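Home Builds Guides Parts Forum

Practicing with a two-arm robot in a simulated kitchen before you wire the real one

Reading time: 7 minutes

The Halim is a two-arm robot that a few of us are building at the Graltport shared workshop. The torso is done, one arm is still on the bench, and the grippers have been apart and back together more than once. While parts are on order, the easiest way to make progress is to drive the simulated version. You learn the controls, you find out which camera views you need, and a bad move costs you a reset.

This guide covers getting the simulated robot into the kitchen scene, setting up the views, and doing a first pick. It assumes you already have the Halim model files and that the joints in your model match the joints on your build. If you changed a link length, change it in the model first. Practicing on the wrong arm length gives you habits you'll have to undo later.

What you need

- A desktop or laptop with a dedicated graphics card
- The Halim model folder, unchanged apart from your own link lengths
- The Cania kitchen scene
- Hesness, our control program, with the simulator option turned on
- Two hand controllers, or one controller and a keyboard if you only plan to move one arm at a time
- A notebook

Plan on 70 minutes for the first session. After that, starting up is quick.

Step 1: Load the scene

Start the simulator before you start Hesness. The control program looks for a robot when it opens, and if it finds none it falls back to hardware mode and sits there waiting for a serial connection.

Load Cania first with no robot in it. Let the objects drop and settle. Small things like utensils get placed a hair above the counter and fall the last bit, and if the robot is already there with an arm over the counter they can land on a finger and slide away. Once nothing is moving, add the Halim facing the kitchen island, far enough back that you can stretch both arms forward without touching stone.

Save that as your start state. You will come back to it a lot.

Step 2: Set up the body view

The body view is the one you use for driving toward the counter and for getting the grippers into the right part of the room. Ours is mounted high, looking down over the torso. That costs you a good part of the picture, but you always know where the body is, and with two arms in play I would not give that up.

Bring both arms forward toward the island and check that you can see both grippers. If one is hidden behind the torso, raise the camera or bring that elbow out. 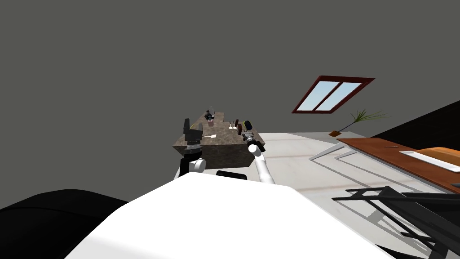

Body view with both arms out toward the island. The room leans because the camera does.

Ours comes out strongly tilted. You can level it in the camera settings, and if you're new to this you should. I left mine alone for a while and got used to it, but left and right corrections take an extra thought when the floor runs diagonally.

The other limit of this view is size. The island ends up looking small compared with the torso, and things like a spatula head shrink to a few pixels. You can use it to put a gripper beside an object. You can't use it to close on one. Don't try to fix this by zooming in, or you'll lose sight of the arms.

Things to check before moving on:

- Move only the left controller. Only the left arm should respond.
- Do the same on the right.
- Open and close each gripper fully, well away from the counter.
- Rotate each wrist both ways and watch for a jump. A jump usually means a joint limit in the model is set wrong.

If the arms are swapped, swap them in Hesness and leave the model alone. The model is shared with the hardware side, and a swap made there will show up on the real robot as well.

Step 3: Slow everything down

Hesness has a speed setting for the arms that goes from 1 to 10. Use 3. It will feel too slow when you cross open space and about right when you get near the counter. You can raise it later for the long moves, but keep the same setting for everything in the first few sessions so you get a feel for how far a hand movement goes.

Set the grip force to the low end as well. The simulator will let you squeeze harder than the real motors can, and a grasp that depends on too much force won't carry over.

Step 4: Switch to the wrist view for the grasp

Put the gripper near the object using the body view, then switch. I have the switch on a thumb button. Some people at Graltport run both views side by side on two monitors, and that's fine too if you have the desk space.

For a first object, choose something with a straight handle that stands up from the counter. A flat spatula is a poor first pick. There's hardly any height to get hold of, and the fingers reach the stone before they reach the tool. An upright handle gives you room above and below, and you only need to be right in one direction.

1. Line up the open fingers so the handle sits between them.
2. Move in until the handle is well back toward the gripper housing. Holding it by the fingertips works until you lift.
3. Stop all arm motion.
4. Close slowly and watch both fingers. If one touches first and starts pushing the handle over, open up, shift toward that finger, and close again.
5. Once it's clamped, wait a second before you do anything else. 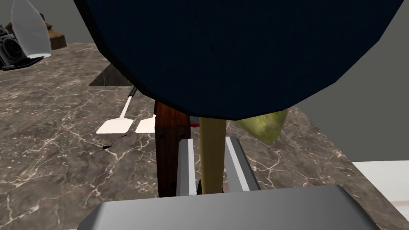 Wrist view, fingers closed on a wooden handle, with a lot of the counter hidden from this angle.

Wrist views get blocked. Anything big and close to the camera takes over, and here the navy shape hides the upper end of the handle and most of what's straight ahead. The lower part of the handle and both fingers are clear, so the grip itself can be judged. What can't be judged is whether there's room to move forward or up.

When you get a view like this, go back to the body view before you lift. Check what is next to the gripper, including anything you could drag along. In the wrist view above, a tall wooden block stands right behind the handle and there's a rounded green object on the other side — either one is close enough to bump if you swing the wrist.

Step 5: Lift, hold, put back

Lift straight up a short distance and stop. Don't rotate yet. Watch the handle for slow sliding in the fingers. If it slides, set it down and grip again farther back.

If it holds, count to 4 and lower it. Putting things back is harder than picking them up, and it's where I've knocked over the most. Come down slower than you went up, wait for contact, open the gripper all the way, and back out along the same line you came in on.

Repeat until it gets boring. I did 26 tries in my first long session and wrote down one line for each: which view I was in when it went wrong, and which direction I was moving. Most of my misses were in the same spot, switching to the wrist view too early while the gripper was still off to one side.

Common problems

The object shakes in the gripper. Grip force is too high, or the time step is too large. Lower the force first.

The arm stops short of the counter. Check the elbow limit, then check how far back you placed the robot. Moving the body forward a little is usually easier than reaching.

The gripper goes through the countertop. Contact is turned off for that finger. It happens after importing new finger shapes, and you have to turn it back on for each one.

Hesness loses the robot after a reset. Reload the robot only and leave the scene open.

When you can pick and replace the same object from both sides of the island, try it with the other arm. Mine was a good deal worse, so expect to start at step 3 again.

Related guides

- Checking Halim link lengths against the model
- Printing and fitting replacement finger pads
- Wrist camera mounts we tried
- Hesness button layouts for two controllers
- Adding your own objects to Cania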